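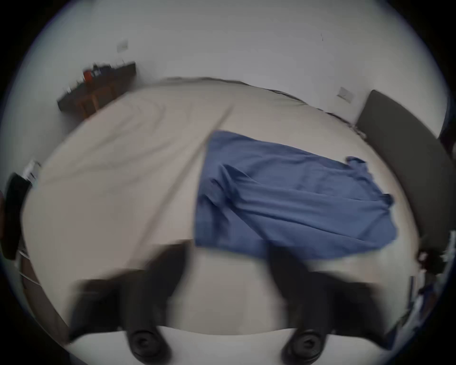

Photo: Keltlow Open Day collection. Used with permission.

Chapter 12
Teaching a Machine to Handle Cloth

In May, students from Mendholm visited the Keltlow training center during its open day. Most of them expected to see robots at work. They spent the first part of the visit in a bedroom, watching clothes being handled on a bed with hand-held grippers.

A gripper of this kind is a tool with two fingers that open and close. A person holds the handle and does an ordinary job with it, and a record of the job is kept. Records like these can later be used to train a robot arm. 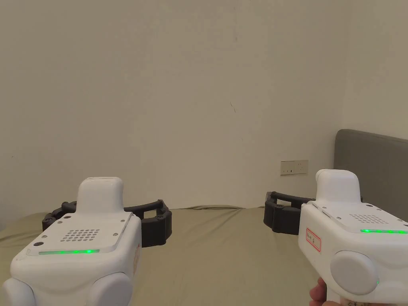
Cloth is a hard material to start with. A box keeps its shape when it is lifted. A shirt does not, and the same shirt dropped twice will land two different ways. The Vurero project, which the visitors heard about in a short talk, had collected 622 recordings of garment handling by the time of the open day. Of these, 273 were made on beds and the rest on tables. 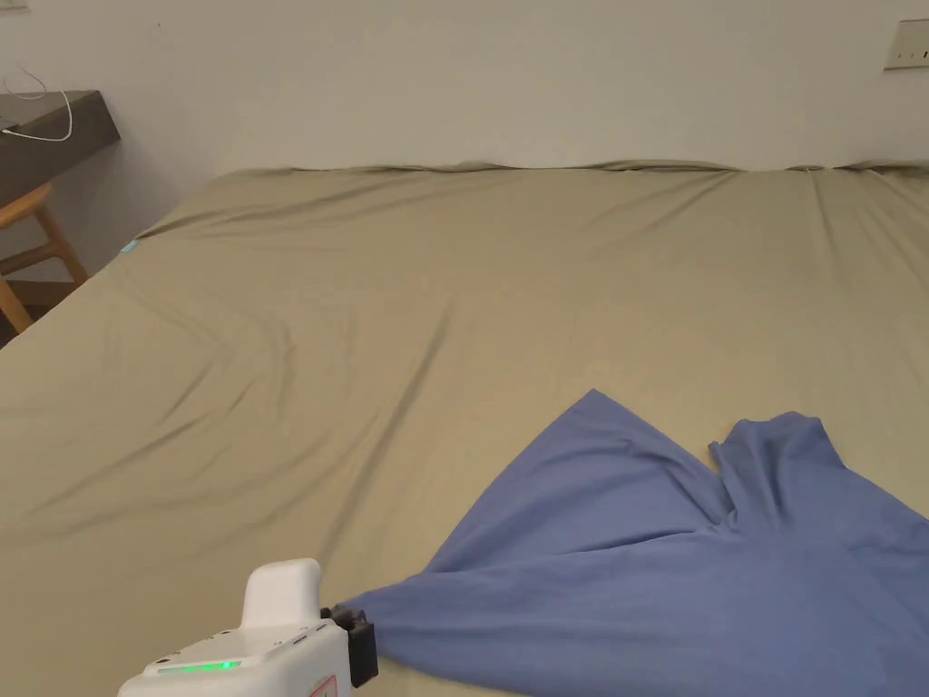
Figure 12.3 Black jaws pinching a gathered corner of blue fabric.

Where to take hold is the first decision. A grip at a corner lets the person lift an edge and see how the cloth hangs. A grip in the middle often brings up several layers at once. With two grippers, one can hold while the other stays free for the next grip.

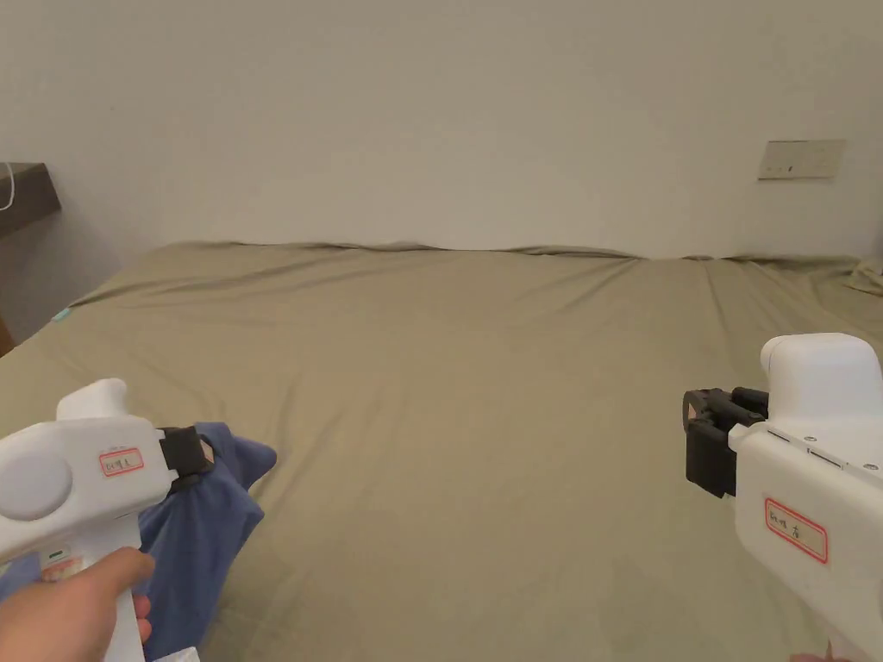
Students then took turns with a pair of grippers and a towel. Many found that they missed the feel of the fabric between their fingers and had to rely on their eyes. The Kourkoulas worksheet at the end of this chapter is based on that activity.

Before you read Section 12.1, fold a T-shirt on a flat surface using only your thumbs and index fingers. Write down each place where you had to let go and take hold again.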